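The Table That Stays

Anyone who has ever eaten at a wobbly kitchen table knows how much a good one matters. In Fustow, a river town of 2,000 people, the good ones last for generations, and I spent a happy week in May finding out how.

My first stop was Evari, the workshop Annelies Coppens opened eight years ago in an old feed store. She fixes tables, mostly. People bring her the ones with burn rings, crayon, loose legs and a century of gravy, and she loves every single one of them (she greeted a drop-leaf while I was standing there!).

"A table is where you did your homework and where your aunt told that story," she says. "Why would you throw that out?"

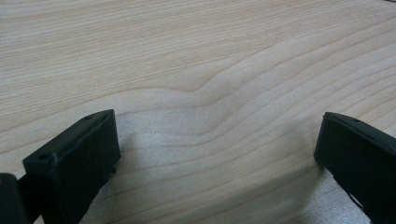 Grain lines rise into an arch across a pale wood tabletop.

Her repair book is up to number 589, and flipping through it is a pure joy. Next to each job she writes down what the family eats on Sundays. The Meijer family, entry 330, has pancakes for supper and has done so since the grandparents' time. I asked for the recipe and got it, along with a jar of plum jam.

Across the street, the Tremo café has started a long-table supper on the first Friday of the month. You sit wherever there's a chair and pass the bowls to the left. I came for soup and stayed until they were stacking the plates, deep in a conversation about beans with a retired bus driver. Bring a dish if you go, and get there before six.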